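Just Bring a Plate

Buppha Intarasuk
2025-09-05

Quick one this week, I've got a tray of pumpkin in the oven and it won't wait.

Got an invitation to a spring lunch over in Vevton. Lovely people. Big yard, decent barbecue, shade. And attached to the invitation, a spreadsheet. With tabs. Column for your dish, column for ingredients, column for "theme fit". Theme fit! The theme was coastal. I live three hours from a beach and I make a very good potato salad.

So here's my opinion, and I'll put it up top so you can leave now if you disagree. Bring a plate used to mean bring a plate. We should go back to it.

For anyone who didn't grow up with it, bring a plate means bring food on a plate. Enough to share. That was the whole system. My mum got it wrong the first time, new to the country, turned up at a school do with one clean empty dinner plate under her arm. The woman at the door took it off her, put a lamington on it and handed it back. Mum still tells it. She's never been to anything since without a pot of larb and a bag of sticky rice the size of a pillow.
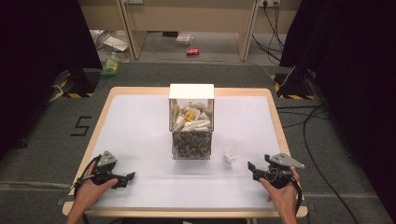 The trouble with themes

A theme tells people their normal food isn't good enough. I know that's not what's meant. It's what gets heard though. You've got somebody who makes one thing, makes it beautifully, has made it for thirty years. Zucchini slice. And now she's standing in the supermarket at Zakthorpe with a packet of frozen prawns she doesn't want, for a dish she's never cooked, to feed people who'd have been thrilled with the slice.

I've done it myself. Spent 70 dollars once on stuff for a "Mediterranean grazing moment". Their words. Figs out of season, cheese I couldn't pronounce, some sort of cracker with twigs in it. Went home with most of it. What got eaten? The curried egg sandwiches. White bread, crusts on. Gone before the kids had even found their hats.

Nobody's curried egg sandwich fits a theme. That's a point in its favour.

And the repeats, so what

The other argument for the spreadsheet is doubling up. What if two people bring coleslaw? Then you have two coleslaws. Try both. Have opinions about them in the car on the way home, which is half the pleasure of going out in my view. One will be sweet and one will have too much onion and you'll learn something about both cooks.

I once went to a thing at the Plavilthorpe hall where it was nearly all dessert. Pavlova, another pavlova, trifle, a slab of chocolate slice like a paving stone. One lonely quiche. Somebody ran up the road for hot chooks and bread rolls and it was the best lunch I had that year. Had it been organised properly I'd have forgotten it by now.

Yes, allergies. I'm not being silly about that. Write what's in it on a bit of card and stand the card next to the dish. Nuts, egg, gluten, whatever it has. If there's someone coming who could get really ill, the host rings round and says so. A phone call. Takes ten minutes and you get to have a chat as well. And keep the serving spoons seperate, one per dish, no wandering.

What to bring then

People do ask me, so. Something that's fine at room temperature. Something you can scoop or pick up. Nothing that needs the host's oven, because the host's oven is full and the host is already hot and bothered. Nothing that needs "just a quick fry when I get there". I've seen friendships go cold over a quick fry.

My potato salad, since I've been boasting. Waxy potatoes, skins on, boiled in properly salted water. Drain them and dress them while they're still steaming, that's the bit that matters. Vinegar first, a good slosh, let it soak in. Then mayo once they've cooled, plus a spoon of the hot mustard, chopped gherkin, heaps of dill, spring onion. Boiled egg if you like it. Taste it cold and salt it again, cold food needs more than you think. Keep it in the esky till it's time, and don't leave it sitting in the sun for the afternoon.

No amounts, sorry. You know how many people you're feeding.

If you can't cook, or can't be bothered, or worked all week, buy something. I mean it. A bag of mandarins is a plate. A tub of dip is a plate. When I'm flat out I stop at Sombatkul for a box of their fish cakes and tip them onto my own dish, and I tell everyone where they came from, and people are happier than they'd have been with anything I rushed.
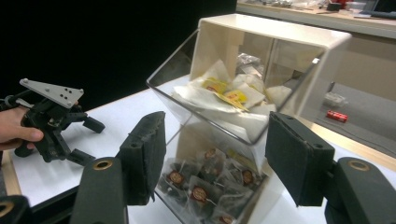
But the photos

I think this is what's behind a lot of it. Somebody wants the table to look a certain way, all the one colour, linen runner, bits of rosemary lying about for no reason. And a proper bring-a-plate table looks like a jumble sale. Ice cream tubs. Foil. That brown glass casserole everyone's aunty had. A name written on masking tape stuck to the bottom of the bowl so it gets back to it's owner.

I like that table. You can see who came. You can look down it and know whose hands did what, who was running late, who's gone and bought a new cookbook. A matching table could be anybody's.

Had a reader write in last spring to say I was romanticising it and that she'd eaten a lot of bad pasta salad in her time. Fair. So have I. Cold spirals, tinned corn, that dressing. You take a small spoonful, you say thanks, you move along to the sausages. Not the end of the world. I'd still take the bad pasta salad over filling in a form about it.

So I wrote back to Vevton. Said I'd love to come, said I'd be bringing potato salad, said it wasn't coastal in the slightest. Got an answer in under an hour. "Oh thank god, can you bring the big bowl."

Pumpkin's catching, have to go. Next time, why I've given up on peeling ginger.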